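Groltside talk, notes. Kumaresan Suvarna, Plavholm site

start w/ the old bench. 2 people per shift, bending over bins all day. sore backs, everyone knew it

Jan-Feb: argued about whether to automate at all. Union rep asked the right question first - who loses hours? answer: none so far, say it plainly. don't promise past next year

numbers, quickly: 218 blocks an hour by hand on a good shift. Arm does fewer. PAUSE. it doesnt need to beat us, it runs over lunch

what changed for people:
- less lifting, more watching. watching is tiring in its own way!!
- pickers now clear jams + log them. new skill, pay grade took 60 days to sort, too long
- Hnatiuk on lates moved to training, her choice
- teh noise. ask the room

what we got wrong: trained day shift only. Nights found out from a poster

300 quid a head for the course, Graswood ran it, worth it

leave last slide up for questions
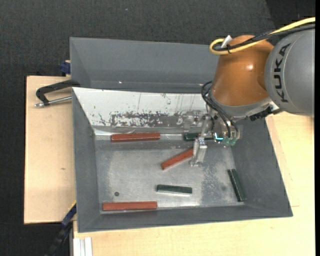 Last slide: KUKA arm over the bin, red-brown and green blocks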